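The Thread Goes Under 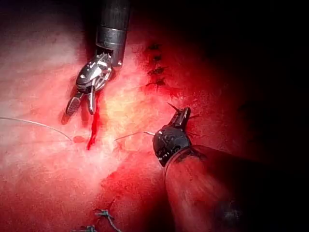 The gray thread, and the needle on the right

My grandmother hemmed curtains for a living, 29 years in the back of a shop called Gumede, and when I told her I was going to be a surgeon she asked me one question. "Can you sew?"

I said sure. I could not sew. I had sewn exactly one button in my life and it came off at a wedding.

So every Sunday dinner of my second year she put a piece of chicken skin on a saucer next to my plate and handed me a needle. Everybody else got rice. Dumisani, my cousin, thought this was the funniest thing that had ever happened in our family, and he once ate his whole meal standing up so he could look over my shoulder.

"You're pulling," Gogo would say. She didn't even have her glasses on! "Don't pull. Let it come."

I thought about that chicken skin on the morning I did my first real stitch at the console. Dr. Joubert was beside me with her arms folded, and Tshepo was across the room with the patient, and I had my forehead pressed in so hard I had a red line there until lunch. When you look in, there's no room anymore. There's just pink and red, shining, as big as a field, and your own two hands turned into something silver and something black.

I had the needle in the right one. The left one was open over the tissue and I was keeping it there, just off the surface, because I didn't trust myself to put it down. The thread went across in front of me, and in the middle it dipped under and came up again on the other side of a little streak of blood. A really bright red, that streak. I kept looking at it.

"That's nothing," said Dr. Joubert, who could apparently see through the back of my head. "Where's your needle going?"

"Up and left."

"Then what are you looking at the blood for?"

I didn't have an answer, so I breathed. Somebody had the radio on low, one of those call-in shows, and a man was very upset about his water bill. It was 696 dollars. I remember the number better than I remember some of my own birthdays.

And I pulled. Of course I pulled. The thread went tight and the tissue came up a little with it, like a bedsheet when you pinch it, and I heard my grandmother as clear as anything — don't pull, Mbali — and I let go of my breath and let go of the tension and it all settled back down.

Dr. Joubert unfolded her arms. "Who taught you that?"

"Taught me what?"

"To give it back. Most people pull and then they pull harder."

"A lady who did curtains," I said.

She made a noise that could have been a laugh. Then she told me I had four more to do and that my elbow was sticking out.

I called Gogo from the parking lot at 2 in the afternoon, still in my clogs, eating crackers out of the sleeve. I told her the whole thing, the streak and the thread and the man with the water bill. She was quiet for so long that I checked the phone.

"What color thread?" she said.

"Kind of gray. White where the light hit it."

"On red?" I could hear her sitting down. "Mbali. It's going to show."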